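3.2 What we found when we opened the machines

I should say up front that I came to this part of the study thinking it would be the quick part. The survey in Section 2 told us what people said they did with old desktops, and all I wanted from the bench work was a sense of how long it takes to get the useful pieces out. I had a screwdriver, a tray, a stack of forms and (I thought) a free week. I was wrong about the week, and that turned out to be good for the paper!

We worked on 19 machines in all, all of them from the Rillport lot, which had been logged in on 1/29/20 and then sat on a shelf until May. Each one got a short name on a paper tag so we wouldn't mix up the parts trays, and each one got the same form: what's inside, what holds it in, what you have to unplug first, what you can do with one hand and what you can't. The form came from an earlier project of ours called Pinto, which was about kitchen appliances, and I kept finding lines on it that made no sense for a computer. I crossed out "drain hose" a lot.

Most of the time goes to cables. I keep telling people this and they keep asking me about screws. Screws are easy. They sit where you can see them, they're mostly the same size within one machine, and when they're out they're out. Cables bend over other cables, they hide the plug you want, and they spring back to where they were the moment you let go. In one kind of case the leads come down past the drive cage and land on small plugs along the edge of the board, so before you lift anything you're already working under a metal bracket with your knuckles against the holes. I wrote "knuckles" in the notes column so many times that it became its own code in the Trundine sheet, which is where all the timings live.

We also started noting the little markers that told us which way round a board was sitting. The coin cell is the best one. It's round, it's shiny, and once you've found it you can work out the rest from there even with a bundle of cable in the way. I used it as my starting point on every form, and I'd suggest anyone repeating this does the same, or at least picks one landmark and sticks to it. Two of my early forms used the memory slots instead and I had to go back and redo the position notes on both.

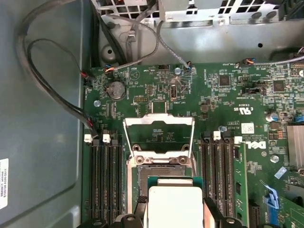
Does the coin cell need to come out before the board is handled?

It depends on where the board is going next. If it's headed for reuse we left the cell seated, and if it was going to the shredder bin we took it out and put it in the battery tub, which is what the Stirnbridge handling sheet asks for. Either way the machine was unplugged from the wall well before we got that far.

3.3 Taking the processor out

Now for the bit I was nervous about. A processor is the piece most people want back from a desktop or a small server, and it's also the one that's easiest to spoil. The underside doesn't like being touched and the board side likes it even less. So our rule was simple: hold it by its edges, lift it clear of the board, and don't put it down anywhere except the padded tray. We kept the tray close enough that you didn't have to turn around to reach it. (On the first morning it was on the other bench. We moved it before lunch.)

I split the job into three stages for timing. There's the clearing stage, where the cooler comes off and anything draped over the socket gets pushed aside. There's the release stage, which is the lever and the cover. Then there's the lift, from the first grip on the chip to the moment it's over the tray. I had expected the lift to be over in a blink, and it's the one that had the most spread in it. People slow down. They take a grip, change their mind, take another. One of my own lifts has a pause in it long enough that I went back to the log thinking I'd forgotten to stop the clock.

The old paste matters too. When it's gone stiff the cooler doesn't want to let go, and you end up twisting it a little from side to side, which I never got to like. We wiped the metal lid afterward and wrote down how the surface looked, using plain words (clean, dull, marked) and no scale. I tried a five-point scale for one afternoon and couldn't agree with myself from one chip to the next, so it went.

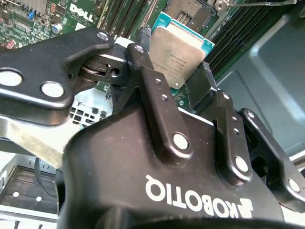 Figure 4. Processor held by its edges above a green Dell board.

Of the 19 machines, 12 gave up their processor on the first lift, with no second grip and no setting back down. The other seven needed at least one more try. I looked for a pattern in those seven and the only thing I'd put my name to is tilt: when the chip comes up leaning, you tend to lose confidence in the hold and start over, even though a lean on its own doesn't do any harm once the chip is clear of the socket. The longer forms also come from machines where the clearing stage was rushed and a lead drifted back over the opening partway through.

The full parts log runs to 2795 lines, most of which are screws. I've left it out of the main text and put it in the Trundine sheet, with the crossed-out "drain hose" lines removed. Ten of the forms have a second page, mainly for cable notes, and those are worth reading if you plan to design a case and would like other people's knuckles to survive it. The reuse side of things (which boards went back into service, and what they were missing when they did) is picked up in Section 4.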